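My job is moving to the gripper tables. What changes for me?

I work in packing at the Kirnbridge site, on the small goods line. In October our supervisor told us the line is getting two robot arms and that a few of us would be moved to what they call teaching work. You sit at a table with a hand-held gripper in each hand and do ordinary tasks, and the recordings are used to train the arms. The software is called Roker.

I did a trial shift on it on Saturday. I am not against it, but I have been packing for a long time and I know my pay there, my breaks and my targets. Nobody on the floor could tell me how any of that works at the tables. I also found that my hands were slow. I kept closing the gripper too early, before the fingers were around the thing, and the trainer had me stop and open them wide over the bare wood before each try. 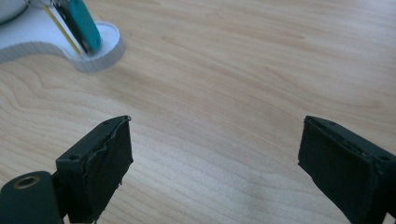 Work and Jobs > Automation and New Equipment

What I would like to know from people who have made the same move:

Is the pay the same as the line, and is there still a rate you have to hit?

Does it hurt your hands or wrists after a full week?

When the arms are trained, do the people who taught them go back to their old job, or is there no old job by then?

I have to give an answer by the end of the month. My supervisor says it is my choice, but my name was already on the new schedule when I looked.

Posted by packer_k

Nazanin Rahimi

I moved from the line at Manton to the tables when our arms were put in, so I can only tell you how it went there. Get your own site to put its version in writing.

Pay. Our hourly rate stayed the same. What went away was the line bonus, and I did not notice until the first pay slip. Ask about the bonus by name. If you only ask whether your pay stays the same, they can say yes and be telling the truth.

Rate. There is one, but it is counted in accepted recordings and it works differently from boxes. A recording can be thrown out because you bumped something or moved in a jerky way. My first full week I had 91 thrown out. I thought I was going to be sent back, but the trainer was not worried about it. By the time we closed out the first set I had 1421 accepted. Ask if rejected ones count against you. At Manton they did at first, and we got that changed because people were rushing to make up the difference and getting even more rejected.

Slowness. It goes away. You are used to feeling things with your fingertips and you can't do that through the grippers, so you have to use your eyes more. Before you start, look at how far apart the fingers are and how high you are holding them off the table. I still do this if I have been away for a few days.
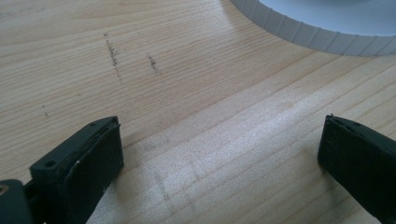

Fingers apart, just above the wood.

Hands. Mine were fine. My shoulders were the problem, from holding my arms up in front of me. We had the chairs raised and that helped more than anything else. Ask for this in the first week, and don't wait until you are sore. Also keep track of the cables. Each gripper has one, and if it is pulling on the tool you end up fighting it all day without knowing why you are tired.

The old job. Two of us went back to packing, but it was not the same packing. The arms took the simple picks and people got the odd shapes, the damaged cartons and the restarts when an arm stopped. Some people like that better. I found it more tiring because you never get an easy stretch. I asked to stay on teaching and they let me, with no promise on how long it lasts.

About your name being on the schedule already — mine was too. Ask them to take it off until you have answered. They did it for me without any fuss.

dockside2

Don't sign anything. They want you to train the machine and then you are out. Same thing happened at my cousin's plant, although that was forklifts.

Ada Longo

I look after the teaching tables at Thampi. I agree with most of what Nazanin wrote, but I would add something on the kind of work, which your post does not mention and which people are often surprised by.

It is not all packing tasks. You may spend a shift on household things that have nothing to do with your line. One of our setups is a white stand with a post and a bowl on its base, with a small tagged loop hanging from a hook, and both hands have a gripper the whole time. Packers sometimes feel silly doing this after years on a real line. I tell them it is a shift like any other and it is paid like one.
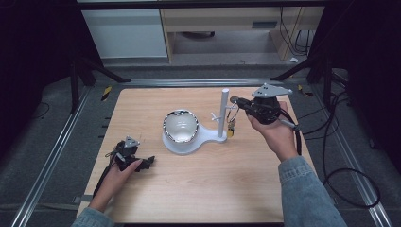
Thampi Operations — Table Teaching Team

On the questions you asked, these are the things I would get answered on paper before the end of the month:

Which job title you will hold while you are at the tables. At our place people keep their old title, and it matters for seniority.

Who signs off your breaks. On the line the break comes when the line stops. At a table nothing stops, and new people work straight through without meaning to. We set a timer.

Whether the recordings are used to judge you. Ours are checked for quality and that is all, but you should hear that from your own manager and not from me.

What happens if you try it and want to go back. We allow a return in the first month. I would not take the move without something like that.

To dockside2, I understand the worry, and I can't say it never happens. Here the number of people on the line did go down, through people leaving and not being replaced. It is fair to ask your supervisor directly how many packing positions there will be after the arms are running. If they won't give you a number, ask when they will have one and write down the date they tell you.

packer_k

Thank you. I did not know about the bonus and I am asking about that first. The chair at the trial table was low so I will bring that up too. I have asked for my name to come off the schedule and am waiting to hear.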